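The 88 to Vovero
By Zyanya Ibarra

I rode the 88 bus for most of high school and I could not have told you the name of a single person who drove it. I feel bad about that now! So when my editor asked who I wanted to talk to for this series on people who work while the rest of us are half asleep, I said a bus driver before she'd finished the question.

Yatziri Carrillo has driven for Stirkico for 14 years, nearly all of it on the 88, which leaves Bratden in the dark and goes the long way to Vovero, through the orchards and past the old sugar plant and then up over the ridge. We met at Solís, the bakery across from the Bratden depot, at the end of her shift, which for her is basically lunch and for me was the first coffee of the day. She ordered for both of us. "You're having the guava one," she told me, and I had the guava one, and then I had another one.

I wanted to start with how she got into it, and she made a face.

"Everybody wants a story there," she said. "I was working at a tile store and my knees hurt. My cousin said Stirkico was paying people to get their license. I thought, well, I like sitting down."

She'd never driven anything bigger than a pickup. The first week of training they put her in an old bus in a fairground parking lot with cones all over the place, and she flattened so many of them that the instructor started calling out their names like they were lost relatives. ("There goes Uncle Ray.") What she couldn't get used to was the turning. On a bus you sit out in front of the front wheels, so you have to drive your own body way past the corner, out over the curb practically, before you start to turn the wheel.

"Your whole brain is yelling at you," she said. "Turn, turn, turn. And you have to just sit there and float out into the intersection like you've lost your mind. Then you turn. I had dreams about it. My husband says I was doing it with my arms, in bed."

How long until that stopped?

"The dreams? Oh, I still get them before vacation ends."

Her alarm goes off at an hour I'm not going to print because it upset me. She lays her clothes out in the hallway so she doesn't wake anyone, and she eats standing up, always the same thing, a cold tortilla with peanut butter. She used to make real breakfast. She gave it up the winter her youngest was born and never went back. At the depot she does her walk around the bus with a flashlight, tires and lights and mirrors and the wheelchair ramp, and she checks the seats for whatever the night cleaning missed. Then she sits with the heater on and does the crossword until it's time to pull out. In pen, she wanted me to know.

She has a favorite bus. It's number 204 and she was a little cagey about it, like she was worried the other ones would hear. "The seat on 204 fits me. Somebody my size broke it in. And the doors don't slam, they kind of sigh." If she gets to the depot and 204 has been given to another driver she is polite about it, she says, and then she is in a mood until the orchards.

I asked who rides that early, and this was the part where she put her pastry down. It's mostly the same people every day. There are the hospital laundry workers and the two guys from the cannery who never sit together and never get off more than a step apart. There's a man with a lunch cooler who says "Captain" when he gets on and nothing at all when he gets off. There are the nursing students, who come in a clump each fall and look terrified, and who by March are putting on mascara on the ridge road, on the curves, without a wobble. "I couldn't do that in my own bathroom," she said.

She knows where they all sit, and she knows when one of them is missing. She's not supposed to wait, the schedule is the schedule, but she'll admit to being slow with the doors.

"If I can see you running, I can be very careful with my mirrors," she said. "I can check my mirrors a lot of times."

I told her that when I was sixteen a driver on the 88 did that for me pretty much every morning for a whole semester. I was a terrible runner, I had a cello. She looked at me hard for a second and asked what years, and we did the math, and it wasn't her, it was a couple of years before her time. We were both kind of disappointed. She thinks it may have been the man who trained her on the route, who had a soft spot for anyone carrying an instrument and used to make them sit up front so nobody would kick the case.

The ridge is what people always bring up, and I brought it up too. I've been up there in fog as a passenger with my eyes shut. Yatziri doesn't mind fog. "Fog, you go slow, and everyone on the bus understands why. Nobody complains in fog." What she hates is low sun in the morning on the way down into Vovero, when the road is straight and easy and you can't see one thing. She has tried every kind of sunglasses. She has opinions on visors that went on for a while and that I enjoyed very much, but I lost track of my notes in there, sorry. The short version is that the company ones are too narrow, and she's said so in writing.

Does she get bored? I figured she must, the same road over and over.

"My sister asks me that. She does payroll! I said, don't you get bored, and she said, well, the numbers are different. So, okay. My numbers are different too."

And she does look at things. She told me which farm keeps its Christmas lights on all year and which stretch of fence the owls like. There's a house near the sugar plant that has been under construction the entire time she's been driving, and she's watched it get a second floor and lose it again and get a porch. A few years ago the people living there started waving. She taps the horn, just barely, if it's after sunup. She's never met them. I said she should stop by one day, and she looked at me like I'd suggested she park 204 in their kitchen.

We talked for a bit about the bad stuff. She was matter of fact about it. People yell. Fares went up and people yelled about that, at her, as if she'd picked the number. She's been spat at, one time, and she had to pull over and sit on the curb for a minute, and a woman she'd never exchanged more than a good morning with came and sat next to her and didn't say anything. When she got back on, one of the cannery guys had wiped down her steering wheel with his scarf. "And then we were late," she said. "And they were all late for work, and I never heard a word about it."

Bathrooms are the other thing. I hadn't thought about bathrooms. There's one at each end of the line and nothing you can count on in between, and when Stirkico moved the Vovero layover to the new lot there wasn't one there either for a while, so the drivers were walking over to a gas station and buying gum they didn't want. She has a drawer at home that's still full of gum. She brought it up at every single meeting until they got the key to the building next door. I think it may be the thing she's proudest of, more than the safe driving pin, which she had to dig around in her bag to find for me.

She has three kids and none of them want to drive a bus. The oldest did when he was little, and he'd line up the dining chairs and make everyone pay. He charged his grandmother double because she had a lot of bags. Now he's studying something with soil. The middle one gets carsick, which Yatziri finds personally insulting.

I asked what she does with the afternoons, because she's home by the time most people are thinking about a sandwich. She naps, with a towel over the window. She's been learning to swim at the city pool, in the slow lane, with a kickboard, and she's at the point where she can do a length without grabbing the rope. She likes that in the pool no one needs her to be on time. She picks the kids up on foot. The school is a fair walk and she could take the car, but by then she's had enough of steering for the day.

I was going to ask her how much longer she wants to do it, and she got there first.

"I'll tell you when I'm done," she said. "When I don't like the part where I turn the lights on. You pull out of the depot, it's black out, and you hit the inside lights and the whole bus lights up behind you, all those seats. I still like that. I like it every day."

She paid for the pastries while I was in the restroom, which is against the rules of this series, and when I complained she told me to put it toward my fare. Then she wrapped the last guava one in a napkin for the guy who takes 204 out after her. He's been good about the seat, she said. He puts it back where she had it.

The 88 runs from the Bratden depot to Vovero. If you have a driver, cook, baker, nurse or night clerk you think I should meet, write to me, I read all of it, even if I'm slow to answer.
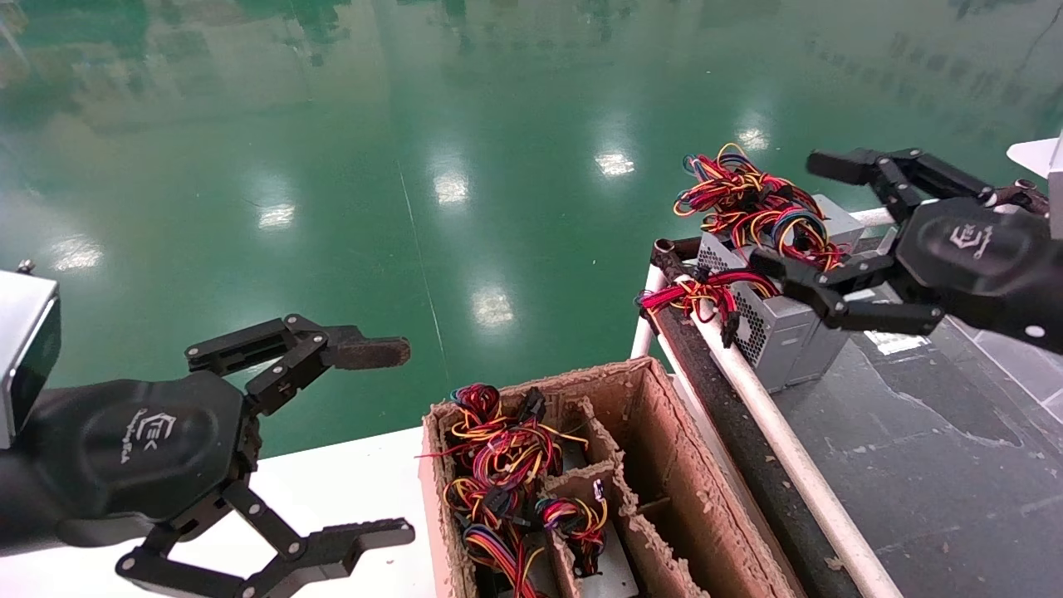 Photo: Zyanya Ibarra, January 29, 2026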